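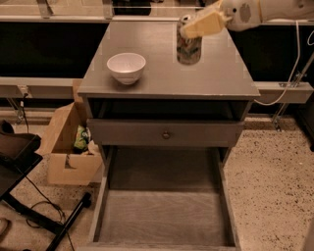 FOLTPORT, July

A materials group at the Weerasinghe Institute in Foltport has found a gentler way to stick tiny particles of zinc oxide onto thin silver wires, and the people who have been waiting for news from the group (there are more of them than you might think, judging by the full lecture room on Thursday afternoon) seem very pleased with what they heard.

The wires are far too thin to see without a good microscope, and the particles that sit on them are smaller still. Put together, the two make a material that can use sunlight to break down dyes and other stubborn leftovers in water. Chemists have known for a good while that silver and zinc oxide work well as a pair, but getting them to touch properly has always been the hard part. If the particles simply rest near the wires, or clump up in a corner of the flask as they so dearly love to do, most of the benefit is lost, and all that careful work growing the wires goes to waste along with it.

The usual answer has been to heat everything for most of a day in an oily solvent and then wash it over and over again. The Foltport group, working under a project called Sitari, does it in water, in a plain glass flask on a warm plate, and the whole job takes 13 minutes once the wires are ready. The trick, if that is a fair word for something that took so many tries, lies in a thin coating of a sugar-based polymer that goes onto the silver first. Zinc settles on the coating evenly, and a short, mild heating step turns it into the oxide right there on the surface.

And there were a great many tries! The group ran 242 batches over two winters, changing the amount of polymer, the temperature and even the speed of the stirrer, before settling on the recipe it presented this week. Much of the first winter went into batches that came out a dull brown, with the wires broken into short pieces. Slower stirring took care of most of that, and a fresh bottle of polymer for each run took care of the rest.

To check that the particles were really attached, the group measured 3679 of them in electron microscope pictures, a long and patient job shared out among the students. Almost all were in contact with a wire. The samples were then shaken hard in water, spun down and looked at again, and the coating held up nicely. In a test with a common blue dye under a sunlamp, the new material cleared the color faster than zinc oxide alone, and it could be rinsed and used again with only a small drop in speed.

There is plenty left to do, and the group was quite open about it. Silver is expensive, and a little of it does find its way into the water over time, so the next round of work will look at thinner wires and at a second protective layer. Tests so far have used clean water with one dye in it, and river water, with its mud and salts and bits of leaf, is a very different thing to work with. Samples from the Foltport harbor are due to be tried in the fall.

The small instrument maker Trama, which lent the group its sunlamp, will keep the equipment at the institute until that work is finished. The full recipe, along with the notes from the batches that failed, can be requested from the Sitari office in room 1031, and visitors are welcome to stop by the weekly group talk, where there is usually coffee.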